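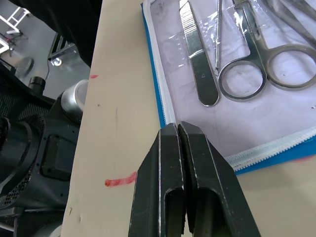
*Pinza cerrada junto a la funda de instrumental, vista desde la muñeca del robot.*

**Informe de avance, diciembre de 2023**
Proyecto Jistura: enseñanza por demostración para la preparación de bandejas
Responsable: Jucélia Caldeira
Para: Gianni Dal Bello, Forner

## Estado general

El trabajo sigue el plan acordado en octubre. La recogida de demostraciones por telecontrol está cerrada para la primera tarea (coger la funda transparente por el borde y llevarla a la bandeja) y ha empezado la segunda, que consiste en girarla hasta dejar la cremallera del lado del operador.

## Demostraciones

Hay 1225 demostraciones válidas de la primera tarea. Las han grabado Gilmar Lacerda y Gleice Marinho en turnos de mañana. De la segunda tarea hay 63, todas de Gleice, y no se usarán para entrenar hasta que Gilmar grabe una cantidad comparable.

También probamos a guiar el brazo con la mano. Grabamos 50 demostraciones así y lo dejamos: los movimientos salían más naturales, pero la mano del operador entraba a menudo en la imagen de la muñeca y hubo que descartar muchas.

## Dificultades

El plástico de la funda produce reflejos que cambian con la posición de la lámpara. En la imagen de la muñeca se ven como manchas claras encima de los instrumentos, y el modelo las confunde a veces con el borde de la funda. Estamos grabando con la luz en varias posiciones.

El segundo problema es la aproximación. Con la pinza cerrada y baja, los dedos tapan parte del tablero y el operador pierde la referencia de altura. Gilmar propuso abrirla antes de bajar y desde entonces hay menos contactos con la mesa. El procedimiento escrito ya lo recoge.

El mando de Drakix perdió la conexión en tres sesiones. El proveedor ha enviado un cable nuevo y está pendiente de probar.

## Gasto

Sin desviaciones. La partida de fungibles se ha usado casi entera en fundas, que se arrugan con el uso y hay que reponer. Wagner Damasceno enviará el detalle con las facturas.

## Próximo periodo

- Terminar la grabación de la segunda tarea con ambos operadores.
- Entrenar de nuevo el modelo de la primera con las grabaciones de luz variable.
- Repetir la prueba de agarre con la funda en diagonal respecto al tablero.
- Decidir si se mantiene el mando actual.

Necesitamos que Forner confirme si la bandeja definitiva será la misma que usamos ahora. Un cambio de altura obligaría a repetir parte de las demostraciones.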